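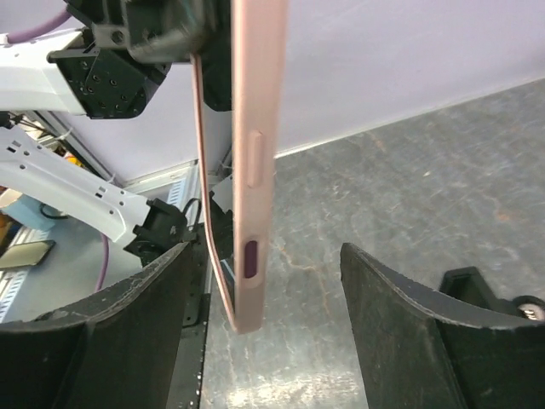 Finishing and Packing Bench Staff, Judon

Location: Dorkcombe, Building 811
Department: Cases and Covers, Finishing
Positions open: 6
Type: Full-time, seasonal, with some positions continuing
Start: September
Reports to: Sylvie Després, Finishing Lead

About the work

Judon makes and finishes slim cases, sleeves and covers for small handheld goods. We sell under our own name and also finish two lines for other companies, Candevwood and Sýkora. Molding is done at another site. The parts come to Dorkcombe in trays, and our benches trim them, clean them, check them, match them to an order and pack them.

We are hiring bench staff for the fall season. This is hands-on work with small, light parts. Most of the shift is spent looking closely at edges, corners, buttons and openings and deciding whether a part can go to a customer. If you have worked in sewing, jewelry, framing, print finishing, dental lab work or anything else where a small mark matters, you will probably find it familiar. You don't need to have worked with cases before.

The range this season has a lot of pinks in it. The slim rose-pink piece at the top of the page has a narrow raised button along its side edge, in the same pink, and a long oval opening farther down. Details like these are where bench staff spend their time. A button has to sit evenly. An opening has to have a clean rim all the way around, with no thread of material left in it. The color has to be read under the bench lamp and again under the overhead light, and pale pinks change quite a bit between the two.

What you will do

Open incoming trays and check them against the tray card. Set aside any tray with the wrong color, wrong side or missing card.

Trim leftover material from edges and openings with a hand blade. You will be shown how to hold the blade and you will be signed off before trimming saleable parts.

Wipe parts down with the cloth and solution provided. No other cleaners are used at the benches, including your own.

Check each part using the bench sheet. The sheet covers side edges, ends, corners, buttons, openings, inside face and outside face, in that order. Please keep to the order even once you are used to it.

Compare color with the approved sample. Samples are kept in the gray drawer by the lead's desk and go back in the drawer at every break. Left out in the light they fade, and then we have to request a new set.

Sort parts into pass, rework and reject. Write the reject code on the card. If you can't decide, use the query tray. The lead goes through the query tray before lunch and again before the end of the shift.

Pack passed parts in tissue or in a printed sleeve, depending on the line. Candevwood orders take tissue only. Sýkora orders take the sleeve with the opening facing the back of the carton.

Seal, label and stack finished cartons for the afternoon pickup.

Sweep down your bench and empty the offcut bin when you finish.

An experienced person gets through roughly 300 parts in a shift, depending on the line. We do not expect that from new staff, and there is no piece rate. Slower and right is fine during training. We look at how many parts come back to us from the packing audit, and that number matters more to us than how many went through.

What we are looking for

Good near vision, with or without glasses. You will be asked to do a short color-matching test at the interview. Some people with color vision differences do very well on clear and black lines, so please tell us and we will test you on those.

Steady hands and patience with repeated work.

Able to read a bench sheet and fill in a tray card in English. The cards are short.

Able to sit or stand at a bench for most of a shift. The benches are adjustable and you can switch between the two.

Able to lift a packed carton from the bench to the cart. Cartons are light, but there are a lot of them toward the end of the day.

On time. The benches work in pairs, and one person missing slows down the other.

Helpful, but not required

Experience with hand trimming or deburring.

Experience with finished goods inspection.

Experience packing for retail, especially where tissue and sleeves are involved.

Any second language. Several are spoken on the floor.

Hours and pay

Shifts are 8 hours, including a paid break in the morning and a paid break in the afternoon. Lunch is unpaid. There are day and evening shifts. You will be hired to one or the other and will not be rotated between them unless you ask.

The building is closed on Sunday. During the busiest part of the season we may offer extra shifts on other days off. These are voluntary and are paid at the overtime rate.

Pay is hourly. The current rate sheet is sent to everyone who applies, before the interview, so you can decide whether you want to come in. Evening shift gets an added amount per hour, also shown on the sheet. Bench staff who are signed off on trimming as well as checking and packing move up one step.

Seasonal staff earn sick time from the first day. Staff who are kept on after the season move to the regular benefits plan, and their seasonal time counts toward vacation.

We expect to keep some of the people hired in this round. We can't say how many until the spring orders are in. Anyone not kept on goes to the top of the call list for the next season if they want to be on it.

The workplace

Finishing is on the ground floor, with no stairs from the parking lot to the benches. There is a wide restroom on the same floor. The room is kept at an even temperature all year and is fairly quiet apart from the carton sealer. You may listen to music or the radio with one earbud in. Both ears are not allowed anywhere on the floor.

Each bench has a lamp, a magnifier on an arm, a cutting mat and a padded liner. The liner is replaced as soon as it picks up grit. Grit scratches the outside face of a case, and scratches on the paler colors are hard to see until the part is wrapped.

We supply blades, cloths, gloves and aprons. Gloves are cotton for checking and packing and cut-resistant for trimming. They come in every size from extra small up, and if the ones you are given don't fit, ask for a different pair.

Please do not wear rings with raised stones, bracelets or watches at the bench. Hand cream leaves marks on the softer finishes, so put it on after your shift. Lockers are provided. Food and drinks stay in the break room, which has a refrigerator, two microwaves and a coffee maker. Water in a closed bottle is allowed on the shelf behind the bench.

The bus stops outside the front gate. The last bus leaves a little after the evening shift ends, and we let people out in time to catch it.

Training

Your first days are paid training. You will sit with an experienced bench worker and check parts that have already been checked, so nothing you miss goes out. You will be given a set of sample faults to handle: a rough edge, a lifted button, a torn opening, a cloudy patch, a corner that does not come to its proper shape, two shades that look the same and are not. We use the same set for everyone.

After that you will work on one line only until you are comfortable with the bench sheet. Trimming is taught last. Some people prefer not to trim at all, and there is enough checking and packing work to allow that.

How to apply

Send a short letter or email to Sylvie Després in Finishing. Put "Bench staff, Dorkcombe" in the subject line or at the top of the page. Tell us:

your name and the best way to reach you

whether you want day shift, evening shift or either

any work you have done with your hands, paid or unpaid

the earliest date you could start

anything you would need from us to do the job comfortably

A resume is fine but not needed. You can also fill in a paper form at the front desk in Building 811 during day shift. Ask for the finishing form, as the warehouse one looks much the same and goes to a different office.

We will reply to everyone. Interviews are held in person and include the color test, a short practice with a tray of parts and a walk through the room. Bring your glasses if you use them. You will not be asked to use a blade at the interview.

People who applied last season are welcome to apply again and do not need to repeat the color test if they passed it. Please mention it in your letter so we can find your card.

Judon is an equal opportunity employer. If you need a different format for the form or the interview, contact the front desk and we will arrange it.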